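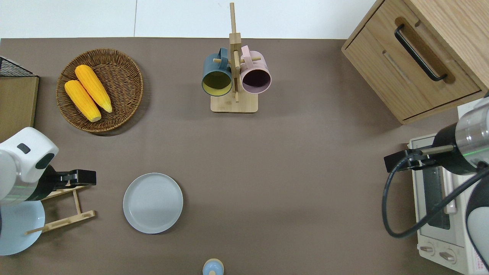 Rhona Baird's objection, sent in after last year's version of this unit, was that a kit price tells a buyer very little until the hours spent on setting up are added to it. The costing section has been rewritten with that in mind.

Unit 3: Appraising a two-arm kit
Course notes, Clestville. Notes by Beathag Shearer.

3.1 The product
The Plidby kit is sold by Cruickshank as a complete bench package: two arms, two grippers, a controller, the Pranus software and a year of support by email. It is aimed at teaching labs and small research groups. The table and the items to be handled are the buyer's concern. For this unit we treat the kit as on offer and not yet bought, and the task is to write the appraisal a head of department would need.

3.2 Reach
Quoted reach is measured from the base to the wrist with the arm straight. Working reach is always shorter, as the gripper must arrive at a useful angle. Mark both on a plan of the table before placing anything. Note also the shared zone, where either arm can go. The Pranus planner slows both arms in this zone by default. The setting can be changed, but leave it alone for the appraisal.

3.3 Test objects
Kitchen items make a fair test set. A plate lying flat is hard to pick up with two fingers; the same plate in a rack is much easier. A mug on a peg has to be lifted clear before it is moved away. State the starting position of every item in your results, or they cannot be compared with anyone else's.

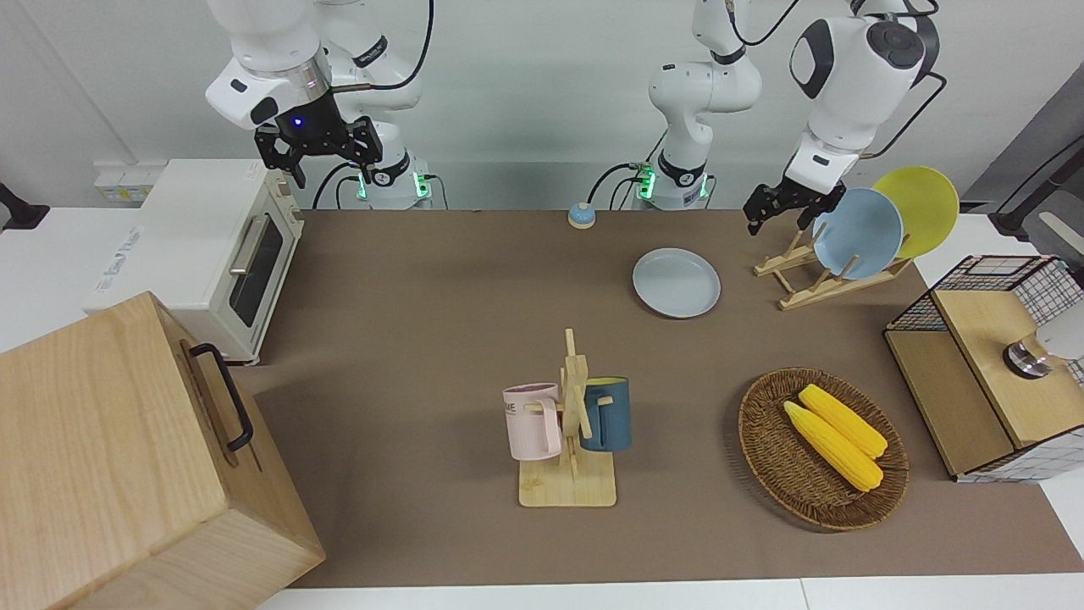
Fig. 3.1. Two-arm bench with kitchen items. Left arm's gripper open beside the dish rack.

3.4 Cables
Check slack at the limits of each joint, with the arm moving at low speed. A loop that clears the table in the home position may still catch a tall item elsewhere. Record the joint angles at which contact occurs.

3.5 Costing
Use the following for the exercise.
Setting up, first time: 15 hours
Re-calibration after moving a base: 2 hours
Spare finger set: £370
The base price is on the quotation sheet. Cost staff hours at the department rate. Hideaki Shibata's worked answer from last year leaves out re-calibration and should not be copied.

3.6 Exercise
Write an appraisal of no more than 3 pages. Cover reach, test objects, cables and first-year cost. Give a clear recommendation: buy, do not buy, or ask for a trial. Hand in to Sorcha Innes by the end of July.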